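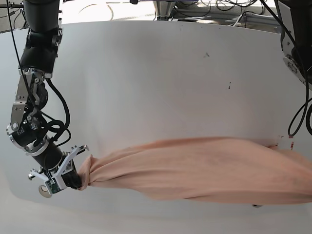

Flumach say the September file is asking rents, always was, and if we want signed rents we have to take the lease table and join it ourselves. Also that the column name is "a leftover" and they won't be changing it. OK. So the column called rent_final is not final anything.

Sunday, January 5, 2025

Came in to redo the rent join before the week starts. Notes as I go, tidy up later (won't).

Rows in the September file after dropping the commercial units: 547. Was expecting more. Checked the drop rule, it is fine, live-work units stay in, shops go out. Parking spaces were coming through as studios again, same as the last delivery. They have a floor area and a monthly price so the rule thinks somebody lives there. Filter is now on unit type first, then area. Order matters, don't swap it back.

Join on address is bad. Flumach write the unit number before the street, the lease table puts it after, and the Rarevetti buildings have no unit numbers at all, just a floor and a letter. Tried matching on parcel plus floor area. Better. Still get doubles in the Rarevetti blocks where the apartments on a stack are the same size, obviously. Left those out for now and flagged them, column is dup_stack. Do NOT average them, I did that first and it pulled the whole neighborhood down.

Asking vs signed: gap is small in the older buildings and a lot bigger in the new ones along Dumitrescu Street. Makes sense if they are giving free months up front. The lease table has the face rent but the free months sit in the notes field, typed by hand. "1st mo free", "one month on us", "concession see rider". We don't have the riders. Wrote a rough pattern to catch the common wordings, checked the hits by eye, mostly right. It misses anything with "rider" in it. Need to ask for those.

Question for whoever reads this - do we report face rent or net of the free months? Last report said face and I think nobody noticed the difference then, there hardly was one. Now there is. If we switch we have to go back and redo the old quarters or the chart will show a fall that isn't a fall. My vote is both lines on the chart, net one dashed. Not deciding it on a weekend.

Firkano export: ran it again, dates came in day first. So anything leased early in the month got thrown into some other month and the seasonal bump looked insane. Fixed in the loader, forced the format, reran. Bump is back to normal size. The old chart in the shared folder is wrong, please dont use it, I renamed it with OLD on the front.

Renewals. Firkano counts a renewal as a new lease, the lease table doesn't. Spent too long on this. The clue is the tenant id staying the same while the lease id changes. Took the renewals out of the new-lease series and put them in their own file. Renewal increases look lower than new-lease increases, which is what everyone says, but the file is thin so no claims yet.

Outliers: nine leases with rent under anything plausible. Two are typos (dropped digit, the asking rent confirms it). Another two are supers' apartments, legit, low rent comes with the job, excluded with a note. Rest look like rent-restricted units but the flag is blank. Left in the raw file, out of the median for now. Check against the city's list if the city's list ever loads, it timed out on me all morning.

Median moved very little with all of the above, which is a bit anoying after this much work. The spread moved a lot though. Should show the quartiles in the writeup, the middle number alone hides the new buildings.

To do
- email Flumach re riders, and ask what vacant_since means when the unit is occupied
- Rarevetti floor plans, is there any way to tell the A line from the B line
- rename rent_final to rent_asking on our side, fix the scripts that call it
- chart with face and net
- restricted units, match to city list
- back up the loader before anyone touches it, the working copy is only on the desk machine

Stopped at the renewals check, script is half commented out, don't run it untill I've put it back.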